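Why Do Walls Stay Up?
A Stevura Kids explainer

Look at a brick wall the next time you go outside. The bricks probably don't sit in neat columns, one straight above another. Each brick sits across the gap between two bricks below it. Builders have done it this way for thousands of years, and toy building bricks work well for finding out why.
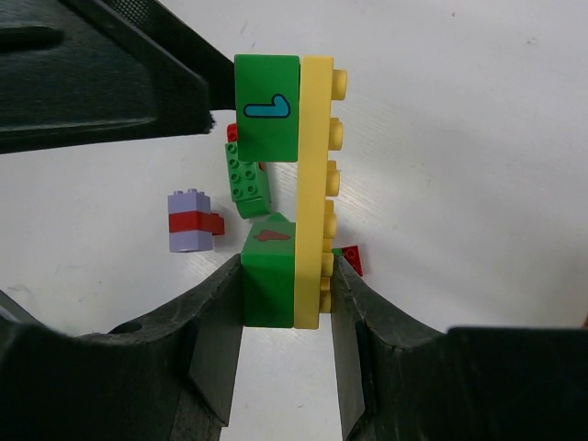
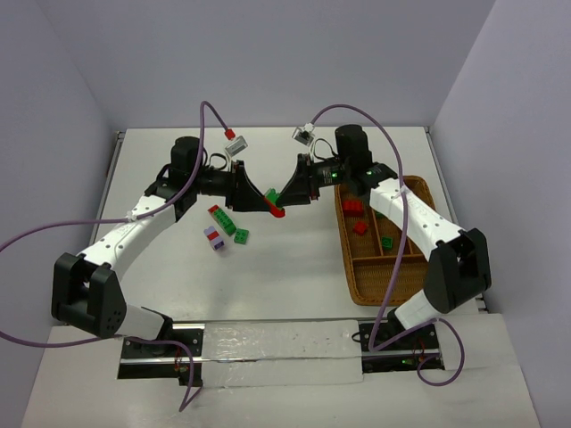
What is a brick?

A brick is a block used for building. Most house bricks are made from clay. Clay is a kind of soil with very tiny grains, and when it is damp you can push it into any shape you like. Workers press the clay into molds or squeeze it out in a long strip and cut it with wires. Then the bricks are dried and baked in a very hot oven called a kiln.

A kitchen oven is not nearly hot enough for this job. A brick kiln may be heated to 1000 degrees Celsius or more. At that heat the clay changes for good. You can soak a dried lump of clay in water and it will turn back to mud. A baked brick stays hard in the rain.

The first bricks were not baked at all. People mixed mud with straw, shaped it, and left it in the sun. These are called mud bricks or adobe. They work well in dry places, and people still build with them today.

What holds the bricks together?

Toy bricks grip each other. The bumps on top of one brick press tightly into the bottom of the next one, and the rubbing force between them keeps them from sliding apart. That rubbing force is called friction.

House bricks have no bumps. Builders spread a thick paste called mortar between them. Mortar is made from sand, water, and cement or lime. It goes on soft and then hardens. It fills the small dips and cracks in each brick, so the weight from above is spread evenly.

Mortar is good at being squeezed. It is not very good at being pulled. This is why the way the bricks are laid matters so much.

The pattern is called a bond

When bricks overlap, builders say they are bonded. There are many bonds, and they have names.

Running bond: every brick is laid the long way, and each row is shifted by half a brick. You will see this one on a lot of houses.

English bond: one row shows the long sides of the bricks and the next row shows the short ends.

Flemish bond: long sides and short ends take turns in the same row.

Stack bond: every brick sits exactly above the one below. It looks tidy, but it is weak unless something extra holds it, such as metal rods or wire.

The long side of a brick has a name too. It is called a stretcher. The short end is called a header. A whole row of bricks is a course.

Where does the weight go?

Everything in a wall pushes down. The top course pushes on the one under it, and that one pushes on the next, all the way to the ground. The bottom bricks carry the most.

In a bonded wall, each brick passes its weight to two bricks below. Those two pass it to three, and the three pass it to four. The load spreads out like a triangle. If one brick is weak, its neighbors can share the work.

In a wall of straight columns, each brick passes its weight to only one brick. The columns don't help each other much. A push from the side can open up a long crack between them.

Below the wall is the foundation. It is wider than the wall, and it spreads the weight over more soil. In cold places it has to go deep, below the level where the ground freezes. Frozen soil can swell and lift a wall, and when it thaws in April the wall may settle crooked.

An old wall in Brelotance

The market wall in Brelotance was built in 1797 and is 26 courses high. It was laid in English bond. Near the east gate you can see a line where a doorway was filled in. The newer bricks are a lighter red. Some of them were slotted into the old ones like the teeth of a zipper, which is called toothing — it ties the new part to the old part.

Try it yourself

You will need a box of toy bricks, all the same size if you can manage it, and a flat table.

1. Build a wall with straight columns, six bricks high and four bricks wide. Don't overlap any of them.
2. Build a second wall the same height and about as wide, but shift every other row by half a brick. The ends will be jagged. That is fine.
3. Push gently on the middle of each wall with one finger.
4. Write down what each wall did.

You can try the same thing with sugar cubes or wooden blocks. They have no bumps to hold them, so push even more gently.

Then change one thing at a time. Make the wall taller. Make it two bricks thick. Turn a corner at one end — a wall with a corner is much harder to knock over than a straight one, and so is a wall that curves.

Words to know

Adobe — brick made from mud and dried in the sun
Bond — the pattern in which bricks are laid
Course — one row of bricks
Friction — the force that resists when two things rub or slide
Kiln — a very hot oven for baking clay
Mortar — the paste that hardens between bricks

Last updated Dec 7, 2024
Next in this series: How Does an Arch Work?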